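Can a Robot Tidy a Living Room?

You may have heard that robots will soon clean up after us. Before you toss your sock on the floor, let's check how people test that idea.

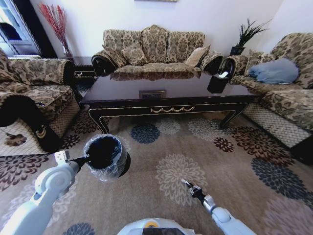 Hiếu Cao's test at Solach uses a robot with two arms and a living room with plenty in it. A wastebasket looks like an easy thing to hold. But if a robot is carrying one in a clear plastic bag over a carpet full of big flower shapes, it has a lot to sort out. Which part is basket? Which part is bag? Which part is just rug?

The robot gets some help from cameras on its wrists.

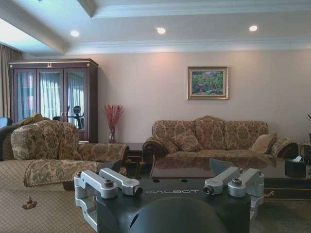
The view from a wrist camera, past the robot's own metal fingers.

Each try is saved, and a computer program studies the tries to learn what to do next. This is called training. The team saved 3813 tries. 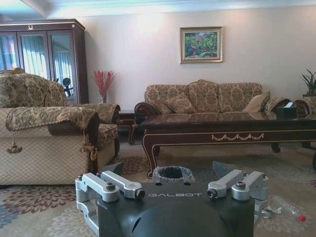 Then comes the part I care about, the test. The robot made 329 test runs and finished the job in 70 percent of them. Is that good? Well, would you want a helper who messes up three times out of ten? 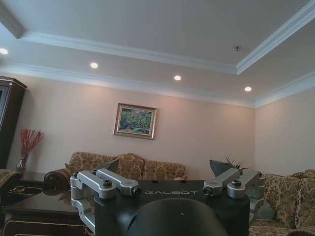 Diệp Phí, who checks the scores, has another question. All those runs were in one room. What about your room, with your rug and your junk? Until someone tries that, I'd say "robots can tidy up" is a maybe. Pick up the sock.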